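Ticket 1657
Subject: White tabletop in the break area – orange marks and sticky patch
Opened by: Harriet Ferreira
Assigned to: Sivaprasad Nambiar
Site: Pledell, second floor
Priority: Low
Status: Closed 4/22/22

Harriet Ferreira wrote:
The white table has picked up faint orange rings and one sticky patch near the middle. I wiped it with the blue spray from the closet and the rings got lighter but did not go away. The patch still grabs at paper. People leave fruit and small packages out on it all day, so I assume it's juice or glue from a label.

Sivaprasad Nambiar wrote:
Please stop using the blue spray on this one. It is a degreaser and it dulls white tops if it sits. Can you tell me if the rings are where the fruit usually goes, and if the patch is under a box or out in the open?
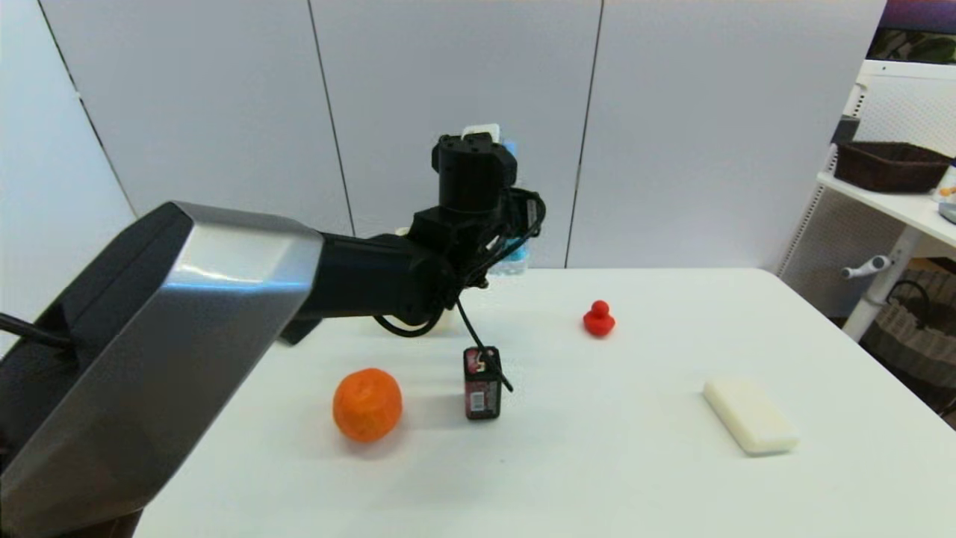
The table is a Kitano top, same as the ones in the Pettigrew room, so dish soap and warm water is the first thing to try. Leave a damp cloth on the patch for 8 minutes, then lift it with a plastic scraper. No metal.

Harriet Ferreira wrote:
Rings are where the fruit goes. The patch was under a box – I had moved it before I wiped. Soap and water took the rings off. The patch is smaller but I can still feel it with a fingernail.

Sivaprasad Nambiar wrote:
That sounds like label adhesive. Put a little cooking oil on a paper towel, rub in small circles, then wash with soap again or the oil will leave its own mark. If that fails I have a citrus remover in the supply room, but test it on the underside first.

Noemi Esposito wrote:
Did the oil this morning with Harriet. Took two rounds. Surface feels even now. There is a slightly dull area left over from the degreaser, only visible from the window side.

Sivaprasad Nambiar wrote:
The dull area can't be fixed with cleaning. I don't think it's worth a new top. Added a note to the closet shelf about the blue spray and ordered a tray for the fruit. Closing. Reopen if the patch comes back.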